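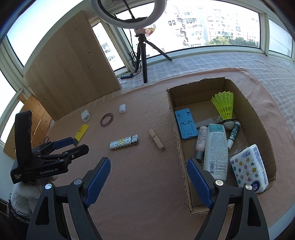

Shadi Sayegh wrote in after our last newsletter to say that clearing out a junk drawer had never made anyone calmer, and that we were wasting good money asking. Maybe so. We have read the same books Shadi has, and we aren't convinced by them either. But we would like to see it tested before we say so in print.

CALL FOR PARTICIPANTS
The Siltton Household Clutter Trial

You have heard the claims. A tidy home helps you sleep. A tidy home saves you money. Get rid of one thing a day and you will feel like a new person by spring. Most of the evidence for these comes from people who sell tidying courses, or from surveys that ask tidy people whether they are happy and leave it there. It could just as well be that people who sleep well have the energy to clean up.

We want to check. We are looking for 200 households in Siltton and the towns nearby to take part in a 12-week trial starting in February.

What you would do

Each household is put in one of two groups by chance. You don't get to pick, so please don't ask. The first group clears out one small area a week: a drawer, a shelf, the cardboard box where the shuttlecock and the odd bits of plastic ended up. The second group changes nothing at home and spends the same amount of time each week on a puzzle book, which we supply. We added the puzzle books after Sang Cao pointed out that a quiet half hour of any kind might do people good, and that our first plan had no way of telling the difference.

Both groups fill out a short sleep and mood log every evening. It is dull. In our pilot a good many people quit over the log, and we would much prefer you turn us down now than in week five.

Who can apply

Adults living in a house, apartment or shared rental. One log keeper per household. You need to be home most evenings during the trial. Renters and people with children are very welcome, as past studies have mostly left them out.

Please don't apply if you work for a home organizing business or a storage company, or if you are moving during the trial. If clutter in your home is a safety problem, please talk to a doctor or your local health office. We aren't set up to help with that and won't pretend to be.

What you get

$200, paid in 2 parts, half at the midpoint and half after the final log. You are paid the same whatever your answers say. You will also get a plain copy of the results, including if they are boring. We can't promise a cleaner house, better sleep or any other benefit, and if anyone tells you on the phone that we can, write down their name.

Who is paying

The trial is funded by a small grant from Trerus, which makes no storage products and has no say in what we publish. Ledik offered us free plastic bins for every household. We said no.

How to apply

Come to the open session on Saturday at 10 a.m. in the Meesuk Building, second floor, or ask for a form by mail from Ánh Lục at the trial office. Bring something with your address on it. Asger Sveinbjörnsson will go over the consent form line by line and take questions, hostile ones included. You can take the form home and think it over.

Places are filled by draw, so coming early won't improve your chances. Parking is behind the building. The elevator is slow.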